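Über uns - Wado, Arbeitsgruppe Greifen und Ablegen
Oktober
Von Brisa Tlapale

Wado entwickelt und prüft Steuerungen für Roboterarme, die in Wohnküchen arbeiten sollen. Wir bauen selbst keine Roboter. Unser Gegenstand ist das Verfahren, mit dem ein Arm lernt, ein Objekt aufzunehmen und an einer vorgegebenen Stelle wieder abzusetzen.

Angefangen haben wir zu dritt in einem Büro über der Druckerei Bermúdez. Dort entstand auch die erste Fassung von Ramolgate, unserer Simulationsumgebung. Sie bildet Küchen mit Arbeitsplatten, Spülen, Geräten und Geschirr nach, dazu den Arm mit seinen Gelenken und Kontaktkräften. Eine Aufgabe besteht aus einem kurzen Satz, einer Startanordnung und einer Bedingung, an der das Programm den Erfolg abliest.

Die Methode heißt intern Nostard. Eine Person führt den simulierten Arm 30-mal durch eine Aufgabe. Aus diesen Vorführungen erzeugt Nostard 600 Varianten, in denen Objekt, Ablageort und Ausgangsstellung des Arms verschoben sind. Varianten, in denen der Griff misslingt, werden verworfen. Mit dem Rest trainieren wir die Steuerung und prüfen sie danach in Küchen, die im Training nicht vorkamen.

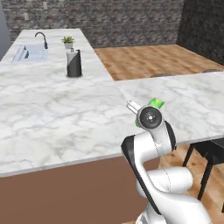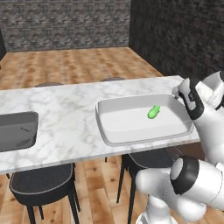
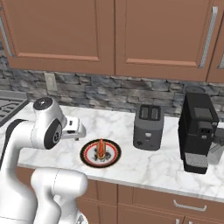
Arbeit in Ramolgate: der weiße Arm an der Marmorplatte, im ersten Bild mit einem grünen Objekt im Greifer, im dritten über einem Teller mit schwarzem Rand.

Brisa Tlapale wandte in der letzten Besprechung ein, die Zahl der Varianten sage wenig, solange fast alle Objekte flach liegen. Ein aufrecht stehendes Teil verlange einen anderen Anfahrwinkel, und der komme in den Vorführungen zu selten vor. Sie wolle deshalb getrennte Auswertungen für liegende und stehende Objekte sehen.

So werten wir inzwischen aus. Im jüngsten Durchgang haben wir 149 Prüfläufe einzeln durchgesehen und jeden Fehler einer Phase zugeordnet - Anfahren, Greifen, Transport oder Ablegen. Die meisten Fehler lagen beim Anfahren, und zwar bei stehenden Objekten. Beim Transport war die Steuerung stabil. Ob sich das auf einen echten Arm überträgt, ist damit noch offen. Reibung und Nachgiebigkeit von Lebensmitteln bildet Ramolgate bisher nur grob ab.

Aufgabenbeschreibungen und Fehlerlisten geben wir auf Anfrage an Hochschulen weiter, die Vorführdaten nur nach Absprache. Wer eine Abschlussarbeit bei uns schreiben möchte, sollte Python beherrschen und sich mit Kinematik auskennen. Bewerbungen bitte mit einer kurzen Beschreibung eines eigenen Projekts.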